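Grasping thin objects: results from the Dunstan bench

The manipulation group at Dunstan has finished the first round of its work on thin and transparent objects, and the results are now with our partners at Setton. Readers of the autumn newsletter will remember the question. Our policies do well with boxes and bowls, and poorly with anything that lies flat, lets light through or shifts when a finger brushes it. Eyeglasses do all of that, so they became the main test item.

The method, which we are calling Clitell, changes one thing about how the hand comes in. Our older controller, Sukora, predicted a single grasp pose from the head camera and drove to it. Clitell predicts a short stretch of motion at a time, using both the head view and the chest view, and revises it as the hand gets close. The thumb and fingers are treated as separate groups in the last few centimetres, which lets the thumb settle low beside the object before the fingers begin to close.

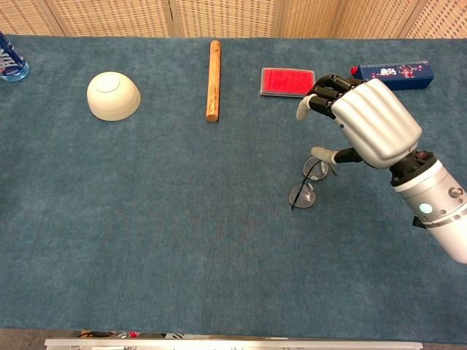 Training used 400 teleoperated demonstrations, recorded over about 12 working days. Operators were asked to vary the approach angle and to leave hesitations in. We had been trimming those out of earlier sets, and putting them back made a bigger difference than we expected. When we retrained on the same demonstrations with the pauses removed, the hand tended to arrive too fast and push the glasses along the cloth.

For evaluation we ran 119 trials with each controller, from matched starting layouts. A trial counted as a success if the glasses were lifted clear of the table and held without slipping. Clitell finished well ahead of Sukora on that measure. The gap was widest when the temple arms were turned away from the hand, and nearly closed when an arm was within easy reach of the thumb. Full tables are in the technical note.

The other things on the table matter to the result as well. An upturned bowl, a wooden dowel, a red ink pad and a dark blue box give the policy something to ignore. Sukora had a habit of drifting toward whatever had the strongest colour, and the ink pad was the usual culprit. Clitell still does this on occasion, mostly early in the reach, but it generally corrects before the fingers come down.
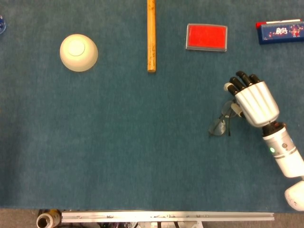 Lenses remain the hard part. They show up faintly against the cloth from the head camera, and the hand itself hides part of the glasses during the final approach. The chest view helps, though it brings its own trouble with reflections. We tried adding a depth channel and took it out again after a week, as the readings over the lenses were too noisy to be worth the extra computing time.

There are limits to what we can claim. All the trials used one pair of glasses and one table covering, under the same ceiling lights. We have not tested folded glasses, and we don't know how the method behaves when two thin objects overlap. Grip force was capped at a conservative level throughout, which probably cost us a few lifts.

The next round starts in July. It will add a second pair of glasses with heavier rims, a plastic ruler and a set of measuring spoons, with the lighting changed between blocks. Setton will run the same protocol on its own hardware so we can compare. The technical note and the trial layouts are on the shared drive under the Clitell folder, and groups wanting the demonstration data should write to the Dunstan lab address.

This website uses cookies to remember your preferences and to help us understand how the newsletter is read. By continuing to browse, you agree to our use of cookies. Accept | Manage settings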